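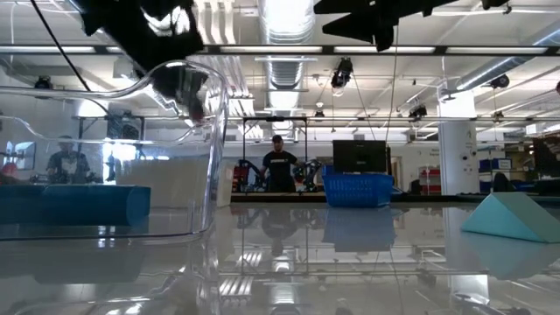
Table one, with the clear bin, the blue basket and the teal prism

Build night minutes, 17th August, Finach shared shop

I took notes again, so blame me for gaps!

Yeoman arm: we went over the block-sorting job and agreed to stick with baskets for now. I still want a slower close on the fingers - 200 in the config, down from 230. Agreed, try it by next meeting.
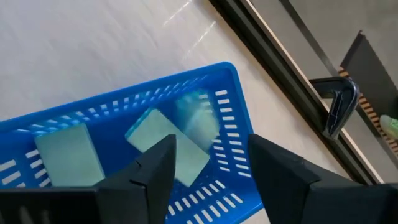
Gripper over the basket, pale green blocks inside

Brista cable order: $50 approved. Enina mount is held over (again).

Next one's in two weeks, same door code, and please bring hex keys.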